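23rd March

Second full day in Nostcombe. Slept badly because of the rooster next door, then slept well from five until the garbage truck came through. The truck plays a tune. I've been told it does this every morning except Sunday and that I will stop hearing it by May.

The residence permit was the main job today. Gareth Dawber had told me to be at the office before it opened, so I was on the step with my folder by quarter past seven, behind a family with two small kids and a man asleep on a plastic chair. They hand out paper numbers from a window at the side, which you would never find on your own. I got 24. The board inside was broken so a woman in a blue cardigan called the numbers out, first in the local language and then in English if somebody failed to move.

I had the passport, four photos, the lease, the letter from work and the bank statement. She wanted the lease stamped by the landlord on every page, and mine is stamped on the last page only. She was quite nice about it. She wrote down what was missing on a slip and told me to come back any morning this week, and that I could go straight to the window and skip the queue if I showed the slip. I paid the lodging fee anyway, 118, and got a receipt for it, which I have taped inside the back cover of this book so that I don't lose it.

Walked back along the canal instead of taking the bus. It is further than it looks on the map. The footpath stops and starts, and for one stretch you walk on the road with the scooters coming at you, but they seem to know what they're doing. Stopped for noodles at a place with no sign. Paid with a 1,000 note and the owner had to go next door for change, so I must start carrying smaller ones. Gareth did say this. I wrote it down at the time and then forgot. 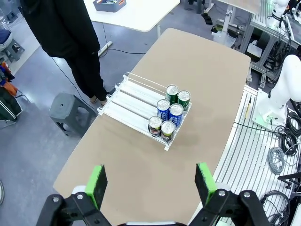 Rang Ariel Padilla at the agency after lunch regarding the landlord's stamp. He lives out at Rosser, on the other side of the estuary, and comes in when he comes in. Ariel thinks Wednesday. The other option is to take the lease out to him on the ferry, 15 minutes each way plus whatever time it takes to find the house. I said I'd wait until Wednesday and go myself if he doesn't turn up. While I had her on the phone I asked about the hot water, and she said to hold the switch down for a count of five before letting go. I tried it and the light came on, so I had a proper shower for the first time since the airport hotel.

The flat is fine. I said on the phone to Mum that it was small, but it's bigger than the one in Flenden once you count the balcony, and I do plan to count the balcony. The bedroom gets the afternoon sun and will be a problem in summer. There is a fan. The kitchen has two gas rings and no oven, and the bottle lives under the sink, where I don't love it. I'll ask Kelly whether hers is the same. No kettle yet. I've been boiling water in the saucepan that was left here, and everything tastes faintly of somebody else's soup.

Kelly Dunmore came by at four, on her way home from the school. She's been here six years and is the only person from the newcomers' group I've met so far. She brought a map with the useful places marked in pen: the chemist with someone who speaks English, the dentist, the hardware shop, the bank machine that doesn't charge. She also brought a list of words for the market, spelled how they sound to her, and she grew up in Moncton, so I'm not sure how far it will get me. Her gas bottle is on the balcony in a cage. She says I should ask for the same and that the landlord will grumble and then do it.

She thinks I ought to sign up for language lessons now and not put it off until work settles down, as she did. There's a Sasemine beginners' class on Thursday nights above the post office. Gregor Mowat from work goes to it and apparently he has been in the beginners' group for two years. I'll go along this week and see what it's like.

Emailed Sheila Bramwell about the shipment. Still sitting at the port, waiting on a customs form that I signed before I left and that has to be signed again now I'm in the country. She has sent it through but I have nothing to print it on. Kelly says the copy shop by the bus station will do it off a phone.

Homesick for an hour or so around six, mostly at the sound of other people getting their tea ready through the wall. Made eggs. Wrote to Dad. It's cooler tonight and I have the balcony door open – there's a screen on it, with one hole that I've patched with a Band-Aid.

Tomorrow: copy shop, kettle, small notes from the bank, ask about the bus pass. Office on Wednesday or Thursday, depending on the stamp.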